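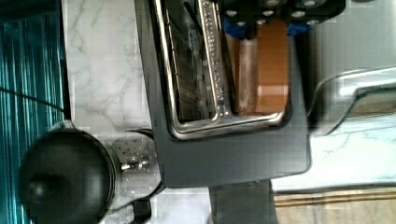

Thérèse Chan on shooting a ghost story in one village hall

Thérèse Chan made her first feature, Tralum, in 20 nights, with a cast drawn almost entirely from the Nukdale amateur dramatic society, and it's a joy! Fiona Morrison, who had only ever done panto, plays a widow who hears her late husband singing through the wall (the songs are lovely, too). Chan tells us she auditioned 247 people before Morrison wandered in to ask about parking. Tralum opens in September, and we can't wait to see it again.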